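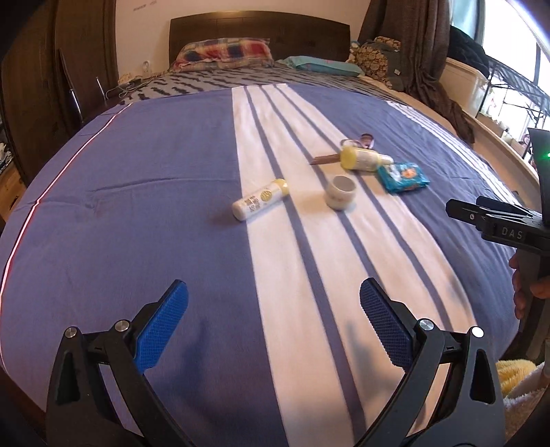
Can a robot learn to tidy up from recordings made with hand-held grippers?
It can learn part of the job. Arms trained this way pick up and put down familiar objects fairly well, and get worse when the furniture or the light changes.

Hand-held gripper pair, left and right
Held by: Bevbridge equipment store
Loan period: 9 days, one renewal
Contact: Lesego Ngcobo

The maker's sheet says the pair lets you "teach any arm any task". We would cross out both uses of "any". A person holds one gripper in each hand and does the chore, and the recording is used to train a policy for an arm with matching fingers. You skip the robot during collection, and that does save time. You also skip the robot's reach limits, its slower wrist and its habit of hitting the headboard. Those all come back later.

Ezequiel Becerra ran the Grinwood trial for us in March. The policy was trained on 20 hours of bedroom tidying. In the room where the recordings were made it finished 7 in every 10 attempts. In a room it had never seen it finished 2 in every 10. The write-up leads with the first number. Please read as far as the second.

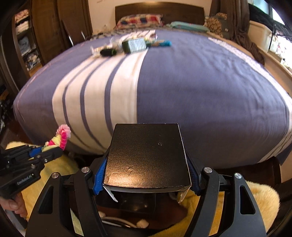

Grip force is the weak point of the method, and no amount of extra footage fixes it. The person squeezing feels how hard to squeeze, but the recording keeps finger opening and position only. A stiff black box held between the blue pads is forgiving: the fingers stop where the box stops. A fuzzy chenille toy pinched at the tips of the other gripper has no such stopping point, and a policy copying the opening alone can crush it or drop it. Soft items made up most of the failures in the Grinwood trial. Dragica Gashi thinks a force sensor would help. Maybe so, but we haven't seen the comparison.

Before you book
Bring your own storage; the drives on the shelf are full.
Check the pads for wear and note it on the loan card.
Keep one room out of training entirely and report it separately.
Results from the training room alone won't be added to this page.

Spare pads are kept with Antigoni Gavalas, next door to the store.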